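Bolsas, papeleras y separación de residuos en una residencia de estudiantes
Informe de proyecto – Asignatura de Gestión Ambiental
Autores: Mahtab Akbari y Pascual Leiva

1. Introducción

El proyecto estudia cómo separan la basura los residentes de Pluvside, una residencia universitaria con 116 habitaciones individuales. El edificio tiene contenedores de cuatro fracciones en la planta baja (papel, envases, orgánica y resto), pero el servicio de limpieza nos comunicó que casi todo lo que baja de los dormitorios llega mezclado en una sola bolsa.

Queríamos saber en qué momento se produce la mezcla. Las campañas anteriores se habían centrado en los contenedores comunes, con carteles nuevos y tapas de colores. Nosotros partimos de la idea de que la decisión se toma antes, dentro de la habitación, según el número de recipientes disponibles y el lugar donde se colocan.

El trabajo de campo se hizo en mayo y duró cuatro semanas. Las dos primeras sirvieron para observar la situación de partida y las dos últimas para probar un cambio sencillo.

2. Antecedentes

La residencia abrió con una papelera por habitación, sin tapa y sin división interior. Las bolsas las reparte la empresa de limpieza, Brophy, que deja un rollo en cada planta al comienzo del mes. Los residentes vacían su papelera cuando quieren y no hay recogida en los dormitorios.

En la normativa de convivencia solo aparece una frase sobre residuos, que pide «mantener la habitación en condiciones higiénicas». No se menciona la separación. El folleto de bienvenida incluye un plano con los contenedores, aunque el plano es anterior a la reforma del patio y los sitúa en la puerta norte, donde ya no están. Avisamos de este error a la administración durante la primera semana.

3. Método

3.1. Cuestionario

Se envió un cuestionario a las 116 habitaciones. Tenía nueve preguntas cerradas y una abierta. Preguntamos por la frecuencia con que se baja la basura, el tipo de residuo más habitual, el lugar de la papelera y el uso de bolsas propias. El cuestionario era anónimo y solo pedía indicar la planta.

3.2. Pesaje

Durante las cuatro semanas se pesó el contenido de los contenedores de la planta baja cada mañana a las 7:30, antes de la recogida. Se utilizó una báscula de gancho Jolter prestada por el laboratorio. El peso del contenedor vacío se restó en la hoja de cálculo.

3.3. Prueba en habitaciones

Elegimos 30 habitaciones por sorteo entre las que aceptaron participar. A cada una se le entregó un segundo recipiente para envases y un juego de bolsas translúcidas. Las bolsas opacas de siempre se reservaron para el resto. Con la bolsa translúcida el residente ve lo que ha tirado sin abrirla, y nosotros podíamos revisar el contenido con menos manipulación.

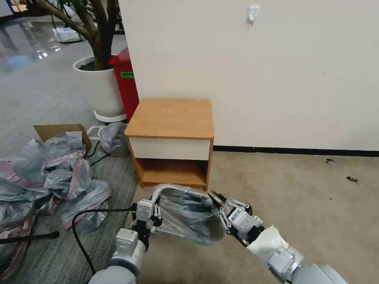 El segundo recipiente se podía poner en cualquier sitio. Solo pedimos que no quedara dentro del armario ni en el baño, y que la posición no cambiara durante la prueba. Cada participante anotó en una ficha la posición elegida: junto al escritorio, junto a la cama, junto a la puerta u otra.

4. Resultados

4.1. Situación de partida

En las dos primeras semanas se pesaron 617 kg de residuos en total. La fracción resto fue la mayor con mucha diferencia. La orgánica fue la menor, lo que se explica en parte por el comedor, que gestiona sus propios restos y no usa los contenedores de la residencia.

Las respuestas al cuestionario coinciden con lo que nos había dicho la empresa de limpieza. La mayoría de los residentes usa una sola papelera y la baja cuando está llena. En la pregunta abierta se repitieron dos quejas: que no hay sitio para más recipientes y que las bolsas del rollo son demasiado grandes para la papelera y se escurren hacia dentro.

Esta segunda queja no la esperábamos. La comprobamos midiendo una papelera y una bolsa, y el borde de la bolsa sobra por todos los lados. Varios residentes hacen un nudo lateral para ajustarla. Otros prescinden de la bolsa y vacían la papelera directamente en el contenedor de resto.

4.2. Posición de los recipientes

En las fichas, la posición más frecuente de la papelera original era junto al escritorio. El segundo recipiente acabó en sitios más variados. Las habitaciones de Pluvside son estrechas y el hueco libre depende de cómo se hayan colocado la cama y la mesilla, que son los únicos muebles que se pueden mover.
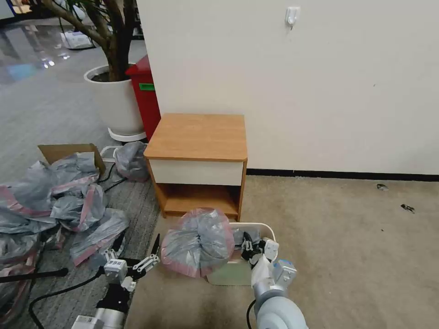 Los participantes que pusieron los dos recipientes juntos separaron mejor que los que los pusieron en extremos opuestos de la habitación. Con los recipientes alejados, las botellas y los envases de yogur terminaban en el más cercano. El papel dio menos problemas – casi todos lo apilaban en el escritorio y lo bajaban aparte, con recipiente o sin él.

4.3. Errores más frecuentes

En las bolsas de envases encontramos sobre todo pañuelos usados, vasos de café de cartón con tapa de plástico y restos de comida dentro de su envase. El vaso de café generó dudas incluso entre nosotros. Consultamos la guía municipal y aplicamos su criterio a todas las revisiones, incluidas las que ya estaban hechas.

5. Discusión

Los datos apuntan a que la posición de los recipientes influye en la separación, al menos para los envases. No podemos afirmar lo mismo de la bolsa translúcida. Se entregó al mismo tiempo que el segundo recipiente y no hubo un grupo con una cosa y sin la otra. Fue un fallo de diseño que detectamos cuando la prueba ya estaba en marcha.

Hay otras limitaciones. Los participantes sabían que íbamos a revisar sus bolsas y eran voluntarios, de modo que es probable que tuvieran más interés que el resto. Además, la última semana coincidió con exámenes, y algunos residentes se marcharon antes de terminar. Sus fichas se conservaron, pero no se usaron para comparar las dos etapas.

El pesaje de la planta baja tampoco permite distinguir lo que viene de las habitaciones participantes. Sirve para conocer el volumen general del edificio y poco más.

6. Propuestas

Se propone a la dirección de Pluvside que entregue dos recipientes iguales por habitación al comienzo del curso, con la recomendación de mantenerlos juntos. También conviene pedir a Brophy bolsas de un tamaño menor. Según nos indicó la propia empresa, el cambio puede hacerse en el siguiente pedido.

El plano del folleto debe corregirse antes de la llegada de los nuevos residentes. Para un trabajo posterior recomendamos formar tres grupos: uno con segundo recipiente y bolsa opaca, otro con segundo recipiente y bolsa translúcida, y un tercero sin cambios.

7. Reparto del trabajo

Mahtab Akbari preparó el cuestionario y la hoja de cálculo. Pascual Leiva se ocupó del pesaje y de la entrega de materiales. La revisión de las bolsas y la redacción se hicieron entre los dos. El cuestionario completo y el modelo de ficha figuran en los anexos A y B.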